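Bultby Battery Maintainer: Owner's Guide
Section 4. Connecting the Maintainer to a Stored Car
Revised 5 June 2024

If you have made it through the first part of the guide, you already know which kind of battery your car has and where it lives. Good! Most of the letters we get are from people who skipped that part and ended up in the garage with a flashlight between their teeth, so you are well ahead. Now we come to the hookup itself, and then to leaving the car alone for the season, which some owners find harder.

Set aside an unhurried half hour the first time. After that you will do it while the coffee brews.
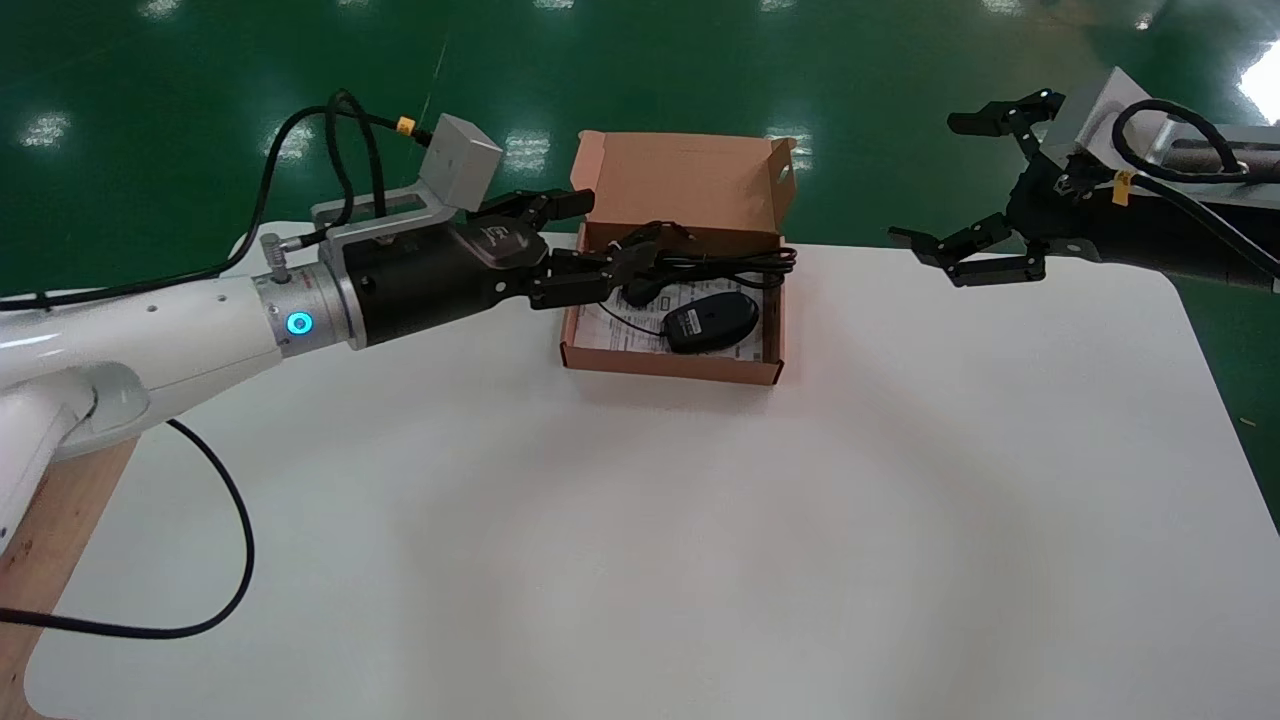
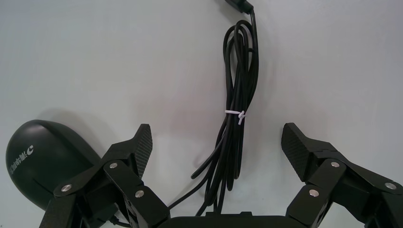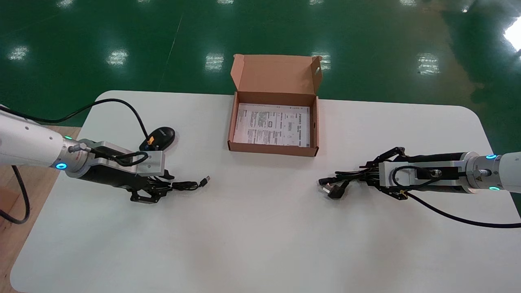

Tahira Cheema wrote in to ask whether she really had to take the battery out of the car before using the maintainer, as her father always did with his old sedan, and she added that the battery in her hatchback sits under the cargo floor and weighs as much as her dog. No, Tahira, please leave it where it is. On nearly every car the maintainer can be connected with the battery in place, and your back will thank you. The one time to take it out is when the car will sit somewhere with no outlet at all, and that case has its own page, Section 6.

Before you begin

Park where the car is going to stay. It sounds obvious, but we have heard from more than one owner who got everything clipped and tucked and then remembered the lawn mower was behind the back bumper. You want a level floor, a little fresh air, and a wall outlet the power cord can reach without being stretched. Keep the maintainer itself off the ground if you can. A shelf is lovely, and an upturned crate will do.

Switch off everything in the car: headlights, radio, dome light, the phone charger you forgot was in the socket by the passenger's knee. Put the key well away from the car if it is the kind that unlocks the doors as you walk up. Some cars keep waking up whenever the key is nearby, and a car that keeps waking up is using power.

CAUTION: Never connect the maintainer to a battery that is frozen, cracked, leaking, or swollen on the sides. Have it looked at by a shop first.

CAUTION: Take off rings, bracelets, and watches. A ring that touches a battery post and bare metal at the same time can get hot enough to burn you badly in an instant.

4.1 Making the connection

1. Check that the maintainer is unplugged from the wall. Everything on the battery side is done first and the wall comes last.

2. Open the hood (or lift the cargo floor, or the rear seat cushion, depending on your car) and find the positive post. It is marked with a plus sign and usually wears a red cover. Flip the cover back.

3. Wipe both posts with a dry rag. If you see chalky white or green crust, stop and clean it off as described in Section 7. The clamps will not bite through it, and you'll only have to come back out here later.

4. Attach the red clamp to the positive post. Wiggle it a little. It should feel as though it would take some persuading to come off.

5. Attach the black clamp to bare, unpainted metal on the engine or the body, well away from the battery and any fuel line. Many cars have a grounding stud made for just this, and your car's handbook will show it. If the battery is in the trunk, look for the stud there.

6. Lead the cord out past the edge of the hood where the rubber seal is softest, keeping it clear of belts, fans, and hinges. Lower the hood gently onto its first catch. Don't slam it.

7. Choose the battery type with the MODE button. Press once for a standard battery and again for AGM. If you aren't sure, go back to Section 2 and read the label on the battery once more. Guessing on this step can shorten a battery's life.

8. Plug the power cord into the wall. The amber light comes on to show that charging has begun.

NOTE: If the red light blinks, the clamps are on backward or one of them isn't touching clean metal. No harm has been done. Unplug from the wall, look both clamps over, and go back to step 4.

4.2 What the lights are telling you

Steady amber means the maintainer is charging. A battery in decent shape will normally turn to steady green within 8 hours, though a tired one that has been sitting for a while can take until the next day, and there is nothing wrong with that. Steady green means the battery is full and the maintainer is only topping it up now and then. You can leave it like this all through January and beyond.

Slow green flashing means the maintainer is resting between checks. We mention it because it worries people. It is perfectly fine.

If amber is still showing after three days, unplug the unit and have the battery tested. Older batteries sometimes will take a charge but can't hold on to it, and the maintainer will go on trying for as long as you let it.

4.3 Looking in on the car

Every three weeks or so is plenty for most folks, and a quick look is all you need. Check that the green light is on, that the cord hasn't been chewed or pinched, and that the clamps are still snug. While you're there, peek at the tires. A car that sits will slowly lose air, and topping them up now saves you a wobbly drive in spring.

Please resist the urge to start the engine for a few minutes to "keep things moving." A short idle in a cold garage takes more out of the battery than it gives back and leaves moisture in the exhaust. CAUTION: Never run an engine in a closed garage for any length of time.

If the power goes out, the maintainer will pick up again in the same mode when it returns. You don't have to reset it.

4.4 Disconnecting before you drive

1. Unplug the power cord from the wall and wait for all the lights to go out.

2. Take off the black clamp, then the red one.

3. Snap the red cover back over the positive post.

4. Coil the cord loosely and hang it up. Wrapping it tightly around the unit strains the wire right where it enters the case.

5. Close the hood fully and tug up on the front edge to be sure it has latched.

NOTE: The clock, the radio presets, and the one-touch windows should all be just as you left them, as the battery was never disconnected from the car. If the windows have forgotten how to go all the way up by themselves, your car's handbook will have a short procedure for teaching them again.

For cars with a second, smaller battery, continue to Section 5.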